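Archives > Umthorpe Air Travelers List > Stockdale routes

Subject: Re: [umthorpe-air] Second carrier at Stockdale

Hi all,

Wonderful news, and thanks to Érica for getting the ball rolling! Her message from Wednesday, for anyone who missed it:

> Has anyone seen the notice in the terminal? Bratosau has applied
> for morning slots on the Umthorpe run, starting in November. If
> it goes through, Puvedex won't have the route to itself anymore.
> I paid 178 each way last month and had a middle seat both times.
> Does anybody know if the airport has said yes?
>
> Érica Rezende

I called the airport office yesterday afternoon and had a really good chat with the woman who handles the schedules. The slots are approved (hooray!) and Bratosau has two flight numbers set aside, 2832 going out and 2844 coming back. The outbound leaves at 7:10, early enough to make a ten o'clock meeting in Umthorpe without staying over the night before. I've been wishing for that flight for years. 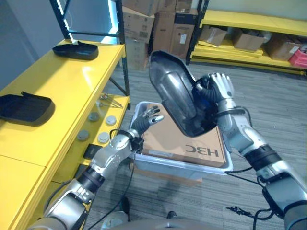

Will Puvedex keep its evening flight once there's competition in the morning?

The evening flight stays on the schedule through the winter, and the airport expects to hear about spring after the holidays.

I asked about fares too. Nothing is published yet, but the opening price has to be filed before tickets go on sale, so we should get a look at it soon. Even a modest difference would be a big deal for the families on this list who fly four at a time. And I'd love to see Puvedex bring back the free checked bag!

One more thing. The airport is collecting comments on parking, since the 7:10 would fill the short-term lot before the shuttle from the far lot starts running. The form is at the information desk and takes a couple of minutes. They've had more than 2000 comments on the terminal hours already, so people do fill these out. I put in a word for a 5:30 shuttle. If you'd use one, please say so too.

Érica, window seats for both of us this time, I hope!

See you at the gate,
Your list host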